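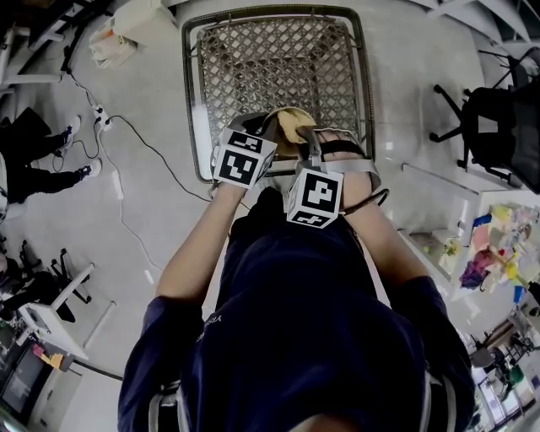

What is the best way to clean a wire mesh chair?

With a soft damp cloth, a drop of dish soap and a second cloth for drying, going along the wires in one direction and then the other. The rim gets wiped last. Most chairs need nothing stronger.

That is the short version, and it is the one Fadwa Zerouali gives to customers at Zallside, the secondhand furniture shop she runs with Sanaa Farouk. The long version takes up a good part of her afternoon.

Zallside sells chairs, mostly. There are a few tables and a shelf of lamps, but the floor is given over to seating, and a lot of that seating is metal wire. The style has come back. People put wire chairs on balconies, in kitchens and at desks, and then find out that a seat made of open diamonds collects a surprising amount of dirt.

"They think the dust falls through," Zerouali says. "Some of it does. The rest sits on top of the wire, and where two wires cross it sits in the corner and gets greasy."

The crossings are the whole problem. A solid seat can be cleaned in four passes of a cloth. A lattice seat has a small joint at every corner of every opening, and each joint has an upper side, an under side and a tight angle where a cloth doesn't want to go. Kitchen chairs are the worst. Cooking grease settles on the wire in a thin film, dust sticks to the film, and after a year or two the silver looks gray and the gray looks brown.

The shop's method starts dry. Farouk uses a wide, soft paintbrush, the kind sold for varnish, and brushes the seat from the back edge to the front. She does this before any water comes near the chair. Wet dust turns into paste, and paste in a wire crossing has to be picked out by hand.

After the brush comes the cloth. Both women like a thin one. A thick microfiber towel holds a lot of water and feels as if it is working, but it rides over the tops of the wires. A thin cloth can be pinched together between the fingers and pushed down into an opening. Old cotton dusters are good. So are worn T-shirts, cut into squares with no seams. Loose threads are a nuisance on mesh, and a cloth with a frayed hem will leave a piece of itself on every third wire.

"Bunch it up," Farouk says. "If you lay it flat you only clean the top."

The water is warm, with a small amount of dish soap, and the cloth is wrung out until it stops dripping. Zerouali begins at the front edge of the seat, where the backs of people's legs touch the metal and where the dirt is heaviest. She works along one diagonal to the far corner, moves over one wire and comes back. When all the wires in that direction are done, she turns the chair a quarter turn and does the other diagonal. It sounds fussy. She says it is faster than scrubbing in circles, which pushes dirt from one crossing to the next and catches the cloth.

Then the chair goes upside down on a blanket and the same is done from below. Many owners skip this part. The underside of a wire seat is where old spills are found, hanging in dried drops from the lowest point of the curve. Coffee and juice come off with soap. Candle wax should be left to harden and then lifted with a wooden stick.

The rim comes at the end. On most of these chairs it is a heavier rod than the wires of the seat, and often it has a different finish. It is easy to clean and satisfying to do first, which is why people do it first, and then drip dirty water on it from the mesh.

Drying is the step the two of them disagree about. Farouk dries every chair by hand with a second cloth, then stands it in front of a fan for 20 minutes. Zerouali dries by hand and leaves it there. Neither will put a chair away wet. Water stays in the crossings long after the straight parts of the wire are dry, and if the coating has a chip in it, that is where rust begins.

Knowing the coating matters more than knowing the brand. Three kinds come through the shop regularly.

Chrome plating is bright and hard. It takes soap and water well and can be buffed with a dry cloth afterward. Small orange spots can sometimes be rubbed away with a ball of aluminum foil dipped in water, used lightly. If the plating has started to lift, rubbing makes it worse.

Powder coating is a baked-on paint, usually matte or satin. It hides fingerprints and hates scouring pads. One go with the green side of a sponge will leave shiny patches that can't be taken out. Zerouali has turned down good chairs for this reason.

Bare or lacquered steel is the hardest to look after. The lacquer yellows, and bare steel marks when touched with damp hands. The shop gives these chairs a thin coat of clear paste wax after cleaning and tells buyers to do the same each July, before the humid weeks.

Customers often ask about shortcuts. The pressure washer is the popular one. It does clean the mesh, and it also drives water into the hollow legs of any chair that has them, where it can sit for months. Farouk once tipped up a balcony chair that had been washed this way and got a cupful of rusty water on her shoes.

The dishwasher brush is better. A long-handled one with soft bristles will get into wide openings, and for a garden chair it may be all that is needed. Indoors it splashes. An old toothbrush is slower and neater, and the shop keeps a jar of them on the workbench for crossings with baked-on grease. For those Zerouali mixes baking soda with water until it is as thick as yogurt, puts a dab on each bad spot, and comes back after 16 minutes. She used to wait 15. The kitchen timer in the shop sticks.

Vinegar divides opinion. It takes off hard water spots, and outdoor chairs near a sprinkler will have them. It should be diluted, kept off bare steel and rinsed away the same hour. Bleach isn't used at Zallside at all.

Setting up properly helps as much as any product. A chair on the floor is at the wrong height for anyone with a bad back, but a chair on a table tends to slide. Farouk kneels on a folded towel with the seat directly in front of her. Zerouali sits on a low stool and turns the chair with her foot. A smooth floor should be covered or wiped right afterward, as soapy water spreads farther than expected and wire feet skid on it. The plastic caps on the feet should be checked while the chair is upside down. If one is missing, the bare metal end will scratch a floor in a single evening, and replacement caps are sold in packs by diameter.

It also helps to have two cloths within reach and to swap them before the first one is really dirty. Zerouali buys plain dusters in packs of 200 and washes them without fabric softener, which leaves a film on metal.

Seat pads deserve a mention. A tie-on pad makes a wire chair more comfortable and keeps crumbs out of the lattice, but crumbs get under it anyway, and the ties trap damp against the wire. Pads should come off once a week. If the pad has a dyed cotton cover, it is worth pressing a damp white cloth against it before use. Dark reds and blues can transfer to pale coatings, and the stain comes out in a perfect diamond pattern.

How often a chair should be cleaned depends on where it stands. A bedroom chair that mostly holds clothes can go months with only the brush. A kitchen chair wants a damp cloth every two weeks and the full treatment twice a year. On a balcony, rain does some of the work and leaves its own marks.

A neglected chair can take most of an hour. One that is brushed every week can be wiped in four minutes, top and bottom. Farouk does the shop's own two, the ones behind the counter, while the kettle boils in the morning. The buyers' chairs are done in the afternoon, when the light comes in low through the side window and shows up whatever was missed.

Before a chair goes out, Zerouali runs a dry white cloth once across the seat, pressing down so that it dips into the openings. If the cloth comes up clean, she ties on the price tag. If it comes up gray, the chair goes back to the blanket.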